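11/11/24 | Por Keerthana Joseph

Mesa plegable Vídalín, dos meses de uso. Rápido, que tengo a la niña despierta.

La compré para el cuarto de juegos, 152 euros con envío. Montaje fácil, las instrucciones regular (el paso de las bisagras está al revés, ojo). Tablero claro, liso, se limpia con un trapo y ya. El rotulador lavable sale, el otro no tanto.

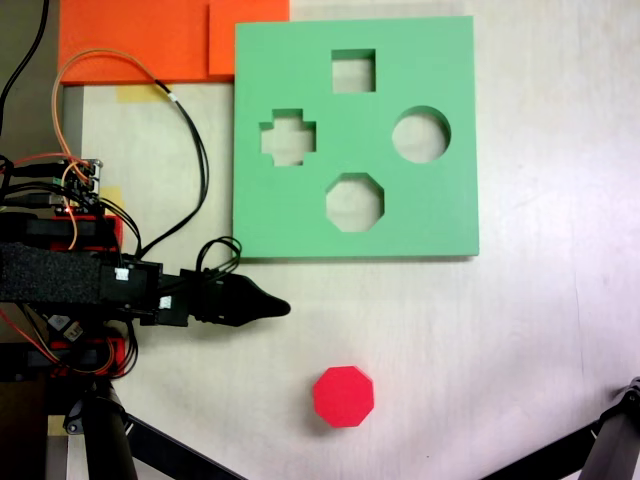 Las patas, lo peor. Una cojea si el suelo no es perfecto y el taco de goma se cae cada dos por tres. Escribí a Mamach, la tienda, y me mandaron otro juego sin cobrar. Bien ahí. Tardaron lo suyo, tambien te digo.

Plegada cabe detrás de la puerta. Abierta son 180 cm, mide antes de pedir!! Yo no medí. El cierre pellizca, lo abro siempre yo.

La de Clusto que tenía mi cuñada pesa menos pero baila mas. ¿Repetiría? Sí, en oferta. A precio normal me lo pensaba.

Última actualización: noviembre, cambiados los tacos, sigue cojeando un poco.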